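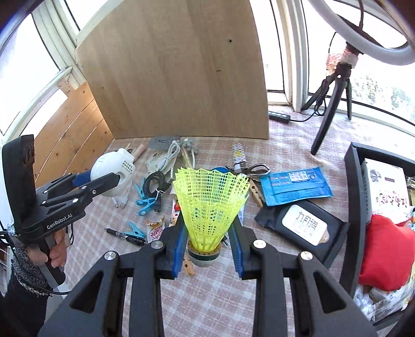
읽는 시간 7분

인쇄하기 | 이메일로 보내기

틱스카, 열여덟 번째 의석을 두고

08/05/2025

에르넨 항구에 내리면 제일 먼저 벽보가 보인다. 선거가 끝난 지 한참인데 아직 붙어 있다. 비에 젖어 얼굴이 반쯤 떨어져 나간 후보도 있고, 멀쩡한 후보도 있다. 떨어진 쪽이 이겼다.

틱스카는 작은 자치령이다. 본섬 하나, 딸린 섬 넷. 의회는 원래 17석이었다. 짝수면 표결이 안 난다고 해서 홀수로 정한 건데, 작년 11월에 한 석이 늘었다. 그래서 18석. 이 한 석 때문에 온 섬이 반년 넘게 시끄럽다.

사정은 이렇다. 틱스카 기본법에는 유권자가 1,000명을 넘는 섬은 독립 선거구가 된다는 조항이 있다. 자치가 시작될 때 넣은 문구인데 쓸 일이 없었다. 딸린 섬들은 다 작았고 사람이 줄기만 했으니까. 그런데 북쪽 푸스터 섬에 사람이 돌아오기 시작했다. 본섬 집값 때문에 건너간 젊은 부부들, 은퇴하고 고향에 돌아온 사람들. 선거인 명부를 새로 짜 보니 기준을 넘었다. 의석 하나를 줘야 한다.

여기까지는 다들 동의한다. 문제는 그 다음이다.

여당은 전체 의석을 그대로 두고 에르넨 시내에서 하나를 떼어 주자고 했다. 에르넨 의원들이 가만있을 리가. 여당 안에서도 표가 갈렸다. 결국 아무 데서도 안 빼고 하나를 더 얹는 걸로 끝났다. 밤샘 회의 끝에 나온 타협이었고, 통과된 시각이 새벽이라 방청석에는 기자 둘하고 자는 사람 하나가 전부였다고 한다.

푸스터 첫 의원은 루머니차라... 아니 러크러미오아라 블라드다. 이름이 길어서 섬 사람들도 그냥 블라드 씨라고 부른다. 학교에서 지리를 가르쳤고, 정당은 없다. 선거 운동은 자전거로 했다. 본섬 양당이 다 후보를 냈는데 둘 다 떨어졌다. 푸스터 사무실에서 만난 블라드 의원은 말이 빨랐다.

"배편이요. 배편 얘기만 하다가 당선됐어요. 겨울에 하루 한 번 다니는 배를 두 번으로 늘려 달라는 거. 그게 공약의 전부였고 지금도 그래요."

그런데 의회에 들어가 보니 배편 얘기를 할 틈이 없었다. 9 대 9. 의장 선출부터 막혔다. 첫 투표 동수, 재투표 동수, 세 번째도 동수. 기본법에 동수일 때 어떻게 하라는 말이 없다. 홀수 의회를 전제로 쓴 법이니까 당연하다면 당연한데, 한 석 얹을 때 그걸 아무도 안 들여다봤다는 게 좀 그렇다.

야당 원내대표 제이드 캐터럴은 추첨을 하자고 했다. 모자에 이름 두 개 넣고 하나를 뽑자고. 여당은 웃었고, 3주 뒤에 정말 그렇게 했다. 뽑힌 사람은 여당의 노시포 르루. 의장 자리에 앉은 르루는 첫마디로 자기는 동수일 때 표를 행사하지 않겠다고 했다. 의장이 추첨으로 뽑혔는데 그 표로 법이 통과되면 말이 되겠느냐고. 박수는 받았다. 덕분에 여당은 8표가 됐고, 예산안은 야당 손에 넘어갔다. 르루와 같은 당 의원들이 그 뒤로 점심을 같이 안 먹는다는 소문이 있는데 확인은 못 했다.
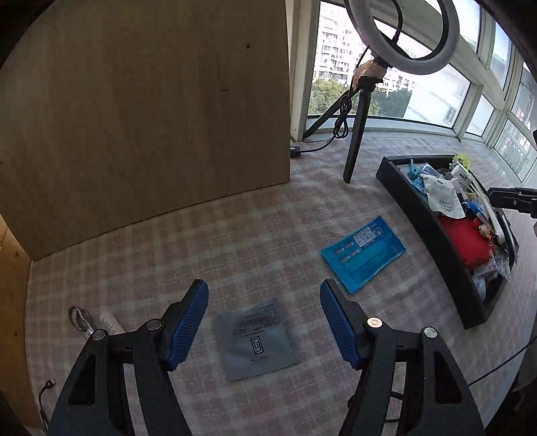
체크무늬 천을 깐 탁자

그러면 되돌리면 되지 않나. 의석을 다시 17로. 그게 지난봄에 부쳐진 주민투표였다. 질문지가 한 장, 문항이 하나. "의회 의석을 17석으로 한다." 찬성 쪽은 에르넨 상인들과 여당 주류. 반대 쪽은 푸스터 전체에 야당, 거기다 본섬 남쪽 농촌까지 붙었다. 남쪽은 왜? 의석이 줄면 다음번에 없어질 자리가 자기네 자리라는 계산이다. 맞는 계산 같다.

결과는 반대가 이겼다. 표차 2,281표. 틱스카 규모에서 이건 큰 차이다. 푸스터 표를 몽땅 빼고 세도 결과가 같다. 여당이 제일 아파하는 대목이 이거다. 푸스터 때문에 졌다고 할 수가 없으니까.

에르넨에서 헌법 강의를 하는 원현서 교수는 투표 전부터 문항이 잘못됐다고 썼던 사람이다. 줄이느냐 마느냐만 물으면 안 되고 19석도 선택지에 넣었어야 했다는 것. 하나 더 늘리면 홀수가 된다. 간단하다. 너무 간단해서 처음엔 농담 취급을 받았다. 지금은 양당 모두 비슷한 안을 만지작거리고 있다. 어디에 줄 거냐만 정하면 되는데, 그걸 못 정한다.

남쪽은 남쪽에 달라고 한다. 에르넨은 인구가 제일 많으니 에르넨이라고 한다. 동쪽 부두 동네에 사는 이주 노동자들은 또 다르게 본다. 그린우드 지구라고, 옛 목재 야적장 자리에 들어선 동네인데, 여기 사는 성인이 2,000명 가까이 되지만 투표권이 있는 사람은 얼마 안 된다. 거주 기간 요건 때문이다. 주마이 오케케는 이 동네에서 공증 대행 일을 하며 거주권 운동을 한다. 명함이 두 장이다.

"의석이 몇 개냐를 두고 저렇게 싸우는데, 우리는 그 숫자에 아예 안 들어가요. 법에는 유권자라고 써 있으니까. 주민이라고 썼으면 그린우드는 벌써 자기 의원이 있죠."

오케케 쪽에서 청원서를 냈다. 거주 요건을 10년에서 5년으로. 접수는 됐고, 심의 일정은 안 잡혔다. 여당도 야당도 이 얘기엔 말을 아낀다. 새로 들어올 표가 어느 쪽으로 갈지 양쪽 다 모르는 눈치다. 블라드 의원은 찬성한다고 했다. 단, 배편 먼저.

가을 회기에 기본법 개정안이 올라온다. 통과하려면 12표가 필요하다. 어느 당도 혼자는 안 되고, 무소속 한 명을 끼워도 안 된다. 르루 의장은 개정안 표결에도 빠지겠냐는 질문에 그건 그때 가서 보자고만 했다. 캐터럴은 모자를 아직 갖고 있다고 한다. 사무실 옷걸이에 걸려 있는데, 회색이고, 생각보다 작았다.

푸스터로 돌아가는 마지막 배는 오후 네 시. 블라드 의원은 회의가 길어지면 에르넨에서 자고 간다. 지난 회기에는 배를 열한 번 놓쳤다고 했다. 숙박비 영수증은 의회 사무처에 냈는데 처리할 규정이 없어서 돌려 받았단다. 본섬 밖에 사는 의원에 대한 규정도 손을 봐야 한데, 그 안건은 지금 순서로 열네 번째에 올라 있다.

인쇄하기 | 이메일로 보내기

관련 기사
작은 섬의 선거인 명부는 누가 만드나
추첨으로 뽑은 의장, 100일의 기록
에르넨 부두 재개발, 세 번째 연기
겨울 배편 시간표를 둘러싼 오래된 다툼

편집부에 연락하기 | 저작권 안내 | 무단 전재 및 재배포 금지 | 맨 위로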